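**The office coffee problem**

Flarnville, second floor, 8:15. Line for the coffee machine already five deep. Somebody's out of pods. Somebody else has a jar of instant in her desk drawer and isn't sharing.

Shirley Ross has run the front office at Tomell for 11 years and she's seen every system. The honor jar. The sign-up sheet. The year everyone chipped in for a Jura, a really nice one, and then fought over who'd empty the grounds. "We had a meeting about grounds," she says. "A whole meeting. With slides."

Money first, that's where it always starts. Tomell has 66 people on the payroll and the coffee bill last May came to $184, not counting milk. Milk is its own war. Oat, whole, the little creamers that go missing. Ross quit ordering the creamers.

So who pays? Three ways to do it, more or less. Company pays, everybody drinks, nobody cleans. Club pays, members drink, non-members drink too when it's quiet. Or you're on your own, bring a thermos. Chisholm, the print shop across the parking lot, went with the thermos plan and lost it's break room chatter overnight. People just stayed at their desks. Sad, kind of.

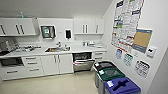 Yuzuki Imai did the club thing at her last job and would do it again. Flat fee, $15 a month, paid up front. No tally marks, no IOUs on the fridge. "The tally marks make people mean," she says. She'd watch grown adults argue over a half cup. Does a half cup count? What about a refill you didn't finish? With the flat fee all that went away, and teh coffee got better too, since there was money for decent beans.

Cleaning, though. Flat fee doesn't fix cleaning. Imai's crew took turns by the week, names on a calendar, and if you skipped your week you bought the next bag. Worked pretty well. One guy bought a lot of bags.

Back at Tomell it's drip again. Big plain pot, company money, Ross makes the first one herself and whoever drains it makes the next. Are there cheaters? Sure. She knows who. They leave a half inch in the bottom and walk off fast.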